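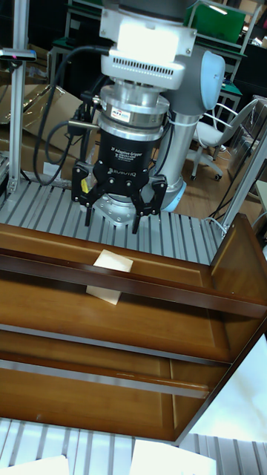

About Prernach

Hi, I'm the person who answers the phone at Prernach, and I'm also the person who teaches most of the classes, writes this website and washes the bowls. We're a small chocolate and candy school in Pikbridge, upstairs from the shoe repair place on Skaren Street (look for the green door, and push hard, it sticks in summer).

I didn't set out to run a school. I worked in dental billing for nine years and made caramels at night to calm down. I gave them away at work, and people started asking me how I got them soft in the middle without them slumping all over the wrapper. So I had three of them over to my kitchen one Saturday and showed them. The next month it was six, and my kitchen does not hold six! My landlord at the time was very patient about the smell of burnt sugar in the hallway, and I still send him a box in October.

Florencio Cabello joined me in the second year. He'd been making candy in hotel kitchens for most of his life and was tired of working every holiday. He came to one of my classes as a guest, watched me fight with a batch of fudge, and very gently asked if he could have a turn. He now teaches everything that involves pulled sugar, plus our nougat day, which sells out faster than anything else on the schedule. I teach caramels, truffles, molded bars and the beginner class.

What a class is like

Classes run three hours and cost 109 dollars, and that covers ingredients, an apron to borrow and a box to carry everything home in. Kids' classes are shorter and cost 45. You work in pairs, so bring a friend or be ready to make one. We don't do certificates or grades. If your first batch goes wrong we'll work out why, then you make a second one, and there's always a bag of chopped chocolate in reserve for exactly that. 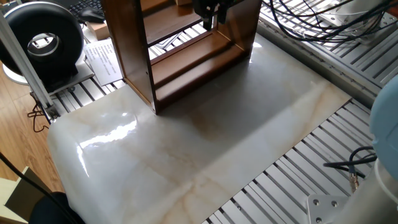 Tempering is the part most people are nervous about, and I was too, for ages. You can do it in a bowl, you can do it in a microwave with a lot of stirring, or you can do it the old way and spread melted chocolate out on stone, pushing it back and forth with a scraper until it thickens. I teach all three, but I have a soft spot for the stone. I like it polished and pale, creamy white with those faint tan veins going across it on the diagonal, because I can see every streak I've missed. It takes some nerve to pour a bowl of good chocolate straight onto a slab the first time — you do get over it by the second.

Where our ingredients come from

Our house dark chocolate is called Quispe. Florencio and I blended it ourselves after far too many tastings, and it's a little fruity, not too bitter, and forgiving to work with. We buy cream from a dairy ten minutes up the road and honey from whoever has it. You can buy Quispe by the pound after class, but we don't ship it in hot weather. I tried that once and I'm still sorry.

A few practical things

We've had more than 2,000 people through the green door so far, from a bride making all her own wedding favors to a retired bus driver who has taken the marshmallow class 29 times (hi, Walt). Total beginners are welcome. We can make most classes without dairy if you tell us a week ahead, but nuts are all over the place here, so please don't book if you have a serious nut allergy.

Parking is free behind the library after five. Stairs only, I'm afraid, no elevator yet. If you want a private class for a birthday or a work group, call and ask for either of us. If it goes to voicemail I'm probably standing over a pot, and I'll call you back once it's off the heat.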